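Chevron panels on three sides of a work table -- too much??

zuz_malinowski wrote:
ok so the pattern is up. back wall plus both sides, charcoal and pale gray. table stays plain

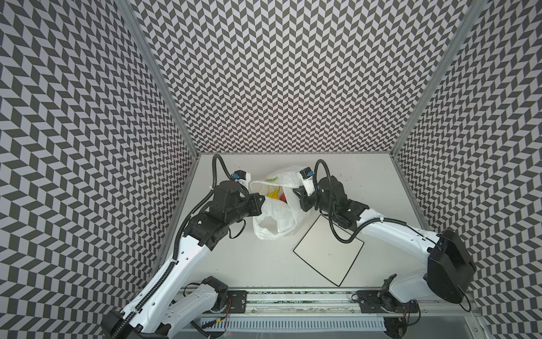

Chevron on all three walls, bag still on the table

Now I can't decide. Love it in the morning, by 4 pm my eyes are swimming. Anyone lived with a print this busy? Keep it or redo the sides in plain gray?

obinna_f wrote:
Keep it. Plain tabletop saves it imo. If the table was patterned too I'd say rip it out

BTokarz86 wrote:
Disagree, sorry. Back wall is fine, small and tight. The sides are what get me, the zigzags look stretched and huge from that angle. Plain sides, done.

obinna_f wrote:
thats just the angle tho, it's the same print on all three

BTokarz86 wrote:
I know its the same print. Still what you see when you stand there.

yoga_t wrote:
what are the corner posts, aluminum? like how they cover the seams. did mine with caulk and it looks awful, pattern doesnt line up and you can see it from the door

zuz_malinowski wrote:
Yep aluminum, silver. Got them from Savham, 3 weeks to show up. Worth it, my corners were NOT straight

Loi_La wrote:
Had a herringbone like this behind my packing bench since May. You stop seeing it. What I did notice is small stuff gets easier to find on a plain light top -- anything red or yellow jumps right out, like whats in your bag there. White bag on off-white table not so much lol

yoga_t wrote:
is that square with the black border part of the table or stuck on? crooked on purpose?

zuz_malinowski wrote:
it's meant to sit at a diagonal. I like it, leave me alone :)

BTokarz86 wrote:
Try pinning plain paper over one side for 5 days before you tear anything down. Cheap test. I still say you'll want it gone

zuz_malinowski wrote:
Good idea, doing the left side frist. Will report back

Last updated: 18 Jun 2022
We use cookies to keep you logged in. Accept | Settings
Contact us | © Arville Home Forums | Back to top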